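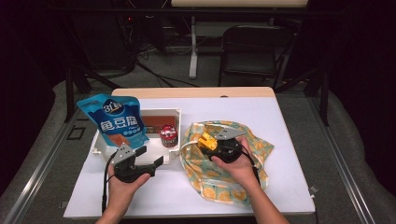 The two handhelds over the table, black finger on the left one, yellow jaw on the right. Snack bag, box, tin and the citrus cloth.

From: Iason Tsoukalas
Date: 1 December 2018
Subject: Re: handheld grippers, anyone compared jaws?

Hi all,

Quoting the bit I can help with:

> We're deciding between the Milleck jaws and the Lullura ones for our
> handhelds and the spec sheets are useless. Both say 60 N and both say
> "suitable for household items". Has anyone run them on the same objects?
> Mostly worried about bags and fabric. Also, does the cable get in the way
> as much as I think it will?

Yes to the cable, sorry! I've been swapping jaws on ours for a couple of weeks now and the cable is still my biggest whinge. If you let it run straight off the near edge of the table it behaves itself, but the minute it lies over whatever you're trying to pick up you end up dragging your own cloth about. I've started clipping mine to my sleeve with a bulldog clip (ugly, works a treat).

On the jaws. The Milleck is lovely on tins and anything with a proper side to it. I can pull a small tin out from hard up against the wall of the box without knocking the box, and I couldn't do that with the old Vlachopoulos fingers at all. Bags are another story. A stand-up pouch with air in it just squirts out sideways unless you go for the top seam, so go for the top seam.

The Lullura is softer and I like it heaps more on fabric. You can pinch a single layer of tea towel and lift, and it doesn't grab the fold underneath as well. The downside is it wears. I did 500 closes on a scrap of cotton and the pad had gone shiny at the tip, and after that it slipped on the tin 3 times in one arvo. New pads fixed it, but Haltevden are out of stock until January, so order spares with the jaws and not afterwards like I did.

If you can only afford one type I'd get the Milleck and stick some thin rubber on it. If you're running 2 handhelds anyway, mix them! One of each has been my favourite setup so far, hard jaw holding the box steady and soft one doing the fiddly stuff. Bit odd on the brain for the first hour, because they don't close at the same point in the trigger travel, then you stop noticing.

Haven't tried either on anything wet or greasy. If someone has, I'd love to hear how the pads cope, and whether the colour comes off them when you wipe them down with metho.

Happy to post my trigger settings if they're any use to you.

Cheers,
Iason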